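Skanow 遠隔操作デモデータ（棚タスク、シミュレーション版）README

最終更新 2020-11-13
状態：作業中。書式は変わるかも。

概要
シミュレータ上のアームを人が遠隔操作して、棚まわりの動作を教えるためのデモ集。模倣学習用。実機データは入ってません、別リポジトリ。

中身
・エピソード数 24
・カメラ 2系統（手先、部屋全体）
・操作者 3人
・制御周期 20 Hz
・各エピソードに関節角、手先姿勢、グリッパ開度、操作者の入力コマンド

フォルダ構成
episodes/ 以下に番号順。1エピソード1フォルダ。映像は wrist と room に分けてある。数値は states.csv、操作入力は commands.csv。時刻の列はどちらも秒、エピソード先頭がゼロ。

手先カメラと部屋カメラ、同じ場面設定から1枚ずつ。
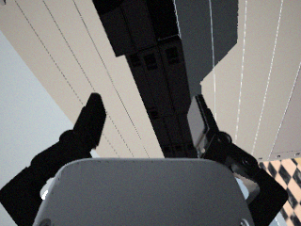
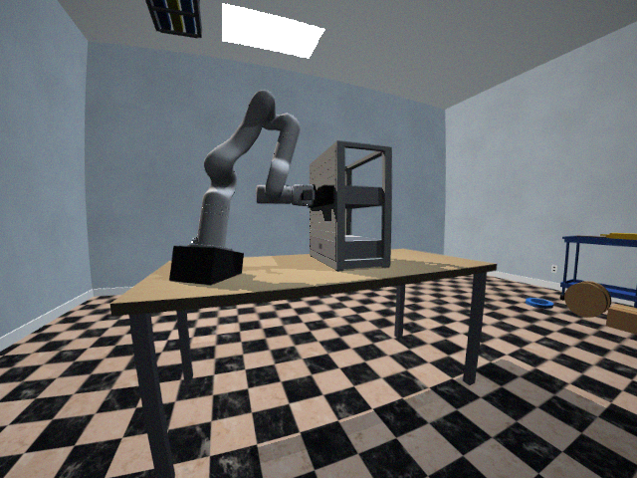

作成・管理：Lisurer 遠隔操作データ担当

見え方について
手先側はグリッパの土台と2本の指が常に大きく入る。学習前にマスクするかどうかは好みで。Doãn の設定ではマスクなし。部屋側は机の上のアームと棚が両方入る画角、ただしグリッパが棚の中に入ると一部隠れる。接触の判定を部屋側だけでやるのはおすすめしない。
床の市松模様は手先側にも写り込むことあり。背景差分を使う人は注意。

操作のやり方
手持ちコントローラで手先の速度指令。トリガーでグリッパ開閉。回転は親指スティック、慣れるまで難しい。
棚に入れる前に一度止めてから、というルールにしたつもりが、守ってないエピソードもある。速度を見れば分かるはず。
操作者ごとに癖がかなり違う。train/val の分割は操作者単位を推奨。

読み込み
python load_demo.py --ep 番号
Delden 形式への変換は convert.py 。依存は requirements.txt を見てくださ。

既知の問題
・最初の2エピソードは commands.csv の先頭行が欠けてる。補完せずそのまま置いてある
・手先映像と関節角に1コマずれが出ることがある。load_demo.py に --shift オプションあり
・グリッパ開度の単位がメートルとミリで混在、メタ情報の unit を必ず確認すること
・棚との衝突で中断したエピソードも消していない。meta の aborted が true

やること
・成功／失敗ラベルの付け直し（今のは操作者の自己申告）
・照明のランダム化版
・コマンドの平滑化をを選べるように

利用条件
研究目的なら自由。再配布のときはこの README を一緒に入れてください。不具合は issue へ、エピソード番号を書いてもらえると助かります。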